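22 April, kitchen cell notes -- no, 22nd April, per the log format.Breakfast line, Staltum canteen model. 108 toaster runs in simulation today, 12 stopped by hand. The morning crew asked who clears a jam once the arm does the toast. For now they do, with the arm parked. Early shift keeps both people until July; one moves to the serving counter after that.

1. Approach to the toaster from above, fingers angled down over the slots.
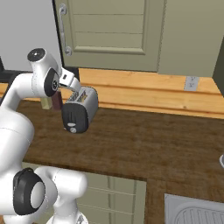
2. Rerun with the slower wrist speed. Ask the crew to watch a few before we fix the handover.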